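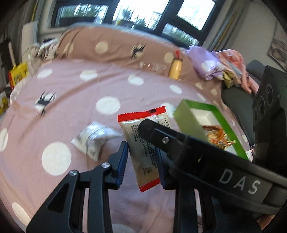
## 4. Swap Pages and the Parcels They Set in Motion

The most heavily thumbed pages in any run of *Medeck* are at the back. The front half of the newsletter has tour reports, label news and long interviews, all of it well made. Then come the swap pages, printed small on cheaper paper, and these are where the readers of the Clestar fan club talked to one another directly. We coded 851 swap notices from 42 issues, and reading them in order was the happiest part of this project.

A typical notice runs to four or five lines. It gives a name, a town, what is offered, what is wanted, and often a short personal remark. Live tapes lead the list in the early issues, followed by foreign pressings of the first two albums and clippings from local papers. Later on the tapes fade and paper goods take over: tickets, flyers, hand-drawn set lists, spare copies of other clubs' newsletters. We had expected the notices to thin out once recordings were easy to get by other means. They grew longer instead, and much friendlier.

### 4.1 From notice to letter

A notice only shows the opening move. To see what followed, we worked with letters kept by 35 former members, most of whom had first written to a stranger after reading the swap pages. Boris Čierny lent us the largest single set, almost 200 letters and cards, sorted by sender and then by the country of the stamp. His set alone lets us follow some exchanges from a first cautious inquiry to a visit in person.

The first letters are surprisingly formal. Writers give their member number, restate the notice word for word, and promise to pay postage both ways. By the third or fourth letter the member number has gone and we get school exams, a new job, a bad winter, a sister's wedding. The swap is still there, usually in a postscript. One writer in Morcombe spent three pages on her garden before remembering to say that the tape was enclosed and that side B had a hiss on it.

We read this as a change in what the parcel was for. At first it settled a debt between two collectors. Later it was a reason to keep writing, and some pairs went on "owing" each other items for years in a way that suited them both very well.

### 4.2 Extras

Nearly every long-running exchange came to include things that had nothing to do with the band. Members called these *extras*, and the word appears in the swap pages too ("extras welcome," "no extras please, customs trouble"). The usual ones were postcards, bus tickets, tea bags, stickers and small packaged foods. Flat items were favored. A single slim sachet slips in beside a newsletter without changing its shape much, and the printing on the back can give a reader in another country plenty to puzzle over (Figure 1).

**Figure 1.** Food sachet with red seals at both ends and Chinese text on the back, a format typical of the flat foods discussed as extras.

It would be easy to pass over extras as packing material. We think they deserve better! When we asked former members what they remembered receiving, several named a food or a sticker before they named a recording. Đồng, who joined as a student and wrote to members in six countries, could not recall which concert was on the first tape he was sent but could describe the soup powder that came with it, down to the taste. He saved the empty wrapper in the tape case, and it was still there when we met.

Extras also taught people how to write to each other. A strange packet called for a question, the question called for an answer, and the answer often ran to a page – how it is cooked, who cooks it, what it costs at the corner store. Members with limited English found this kind of letter easier than music talk, where the vocabulary was thick with equipment and chart terms.

### 4.3 The editor's hand

None of this ran by itself. Lenka Krajčí edited the swap pages for most of the period we cover, and her influence is visible in the wording of the notices. She trimmed anything that sounded like a sales pitch. She also added brief notes in square brackets, such as "[replies slowly but does reply]," which must have saved a good many friendships. Every October she printed a list of members who had moved, so that half-finished exchanges could be picked up again.

Her own account is modest. She remembers the job mainly as typing, done after nine in the evening at a kitchen table, with envelopes sorted into shoe boxes by language. Even so, the two issues prepared by a stand-in editor look quite different. The notices are listed in order of arrival, the bracketed notes are missing, and three readers wrote in to ask where they had gone.

Complaints about unanswered letters were printed as well, always without the name of the person at fault. We return to these in Section 5, where we compare the swap pages with the club's list of blocked traders.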